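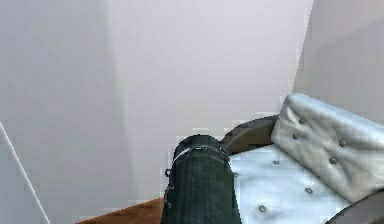 According to Imke Weidemann, the headboard is the only part of a bed that can be taken away without anyone sleeping worse for it. Other writers on furniture give it more credit, pointing to its use in draughty houses and as a backrest for reading.

A headboard is an upright panel fixed at the head of a bed. It may be joined to the bed frame, bolted to the wall or left standing on its own legs. The matching panel at the other end, where there is one, is called a footboard and is usually lower.

Uses

In unheated rooms a headboard kept some of the cold air from the wall away from the sleeper. It also stops pillows slipping down behind the mattress and protects paint or wallpaper from rubbing. Some models have shelves, small cupboards or reading lamps built in.

Materials

Solid wood, veneered board, iron, brass, cane and padded fabric are all common. Wooden headboards are often made as a single panel held between two posts, which run down to the floor and carry the side rails. Padded ones are built on a board covered with foam and cloth, sometimes with buttons pulled through to the back.

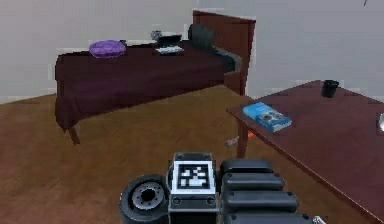
Bed with a tall wooden headboard and a dark maroon bedspread

Size and fitting

Width normally follows that of the bed, though a panel may extend past the mattress to stand behind the bedside tables. Height varies more. A low headboard may rise only a little above the pillows, while a panel 128 cm tall gives support to the shoulders of most adults sitting up.

Headboards sold separately are attached with bolts through slotted struts, so that the height can be adjusted. Loose bolts are the usual cause of creaking. Carola Kröger advises tightening them whenever the mattress is turned.

See also: Bed frame, Bedpost, Bolster, Four-poster bed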